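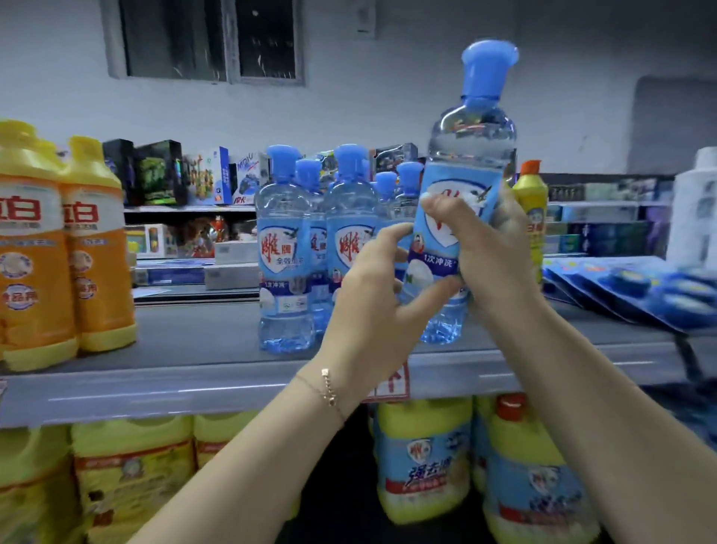
**Istcombe Sink Caddy, Model 261**

Somewhere beside your faucet there is a ring. It's sticky, it's slightly gray, and it is exactly the size of a dish soap bottle. You've wiped it up and it has come back. The Istcombe Sink Caddy moves the ring into a tray, where you can ignore it with a clear conscience for up to a week.

The caddy is a powder-coated steel rack with a lift-out drip tray. It has two bottle bays and one slot for a sponge, a brush, or the fork you keep meaning to put away. Rubber feet hold it to the counter. They will not hold it to the edge of the sink, however hopefully you balance it there.

## Will my bottle fit?

Probably. The bays are 3 inches across, and most dish soap is sold in something narrower. Flat bottles lean a little and look tired, but they stay in.

Jugs are another matter. If you buy your soap by the jug, pour it into the Fullow pump bottle (sold separately, we're afraid) and keep the jug under the sink with the other jugs.
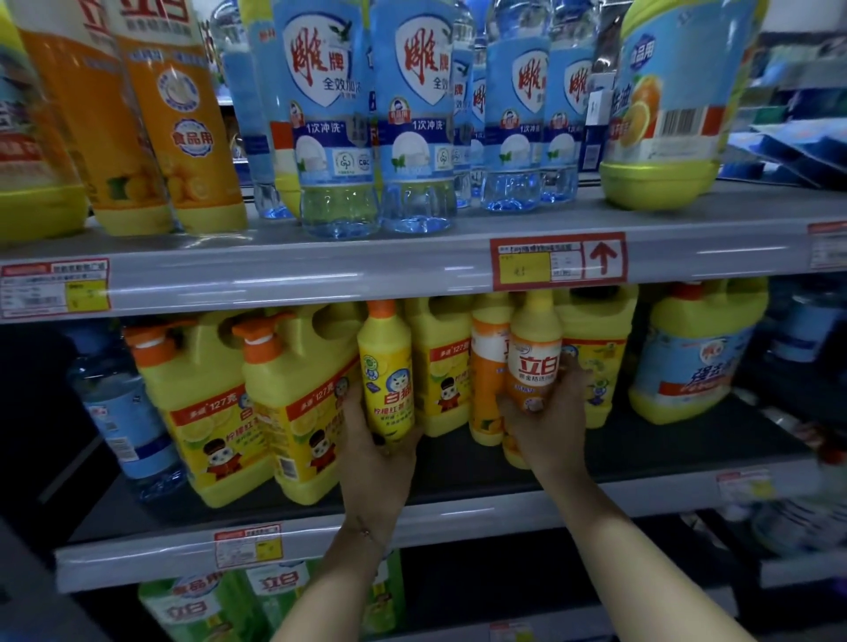

## Finishes

- **Kan White.** Shows everything. Popular anyway.
- **Erley Green.** Closer to olive in daylight. We've had letters.
- **Black.** Hides coffee, announces hard water.

## Care

Tip out the tray, rinse it, put it back. The tray can go in the dishwasher on the top rack. The rack itself can't, and the warranty people can tell. For lime scale, use white vinegar and an old toothbrush, preferably one that has formally retired.

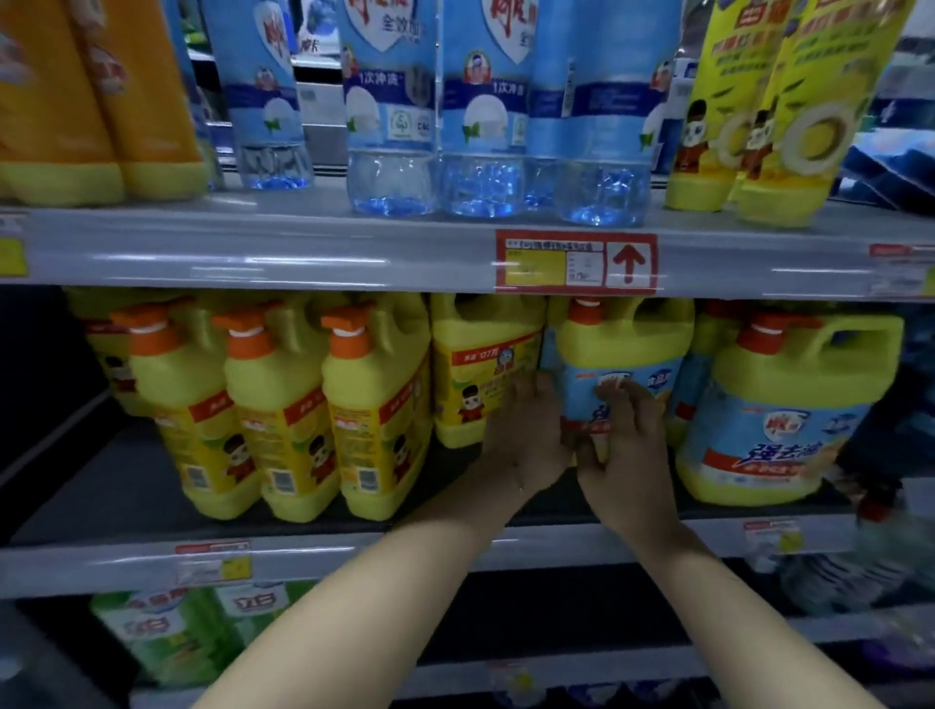 If the coating chips, send us the order number and we'll replace the rack for the first 2 years. After that, touch-up paint comes in all three colors, in a bottle small enough to lose immediately.

**In the box:** rack, drip tray, four rubber feet, one spare foot

**Item no.:** 2839

**Ships:** flat, with no tools needed. Green is back in stock in July.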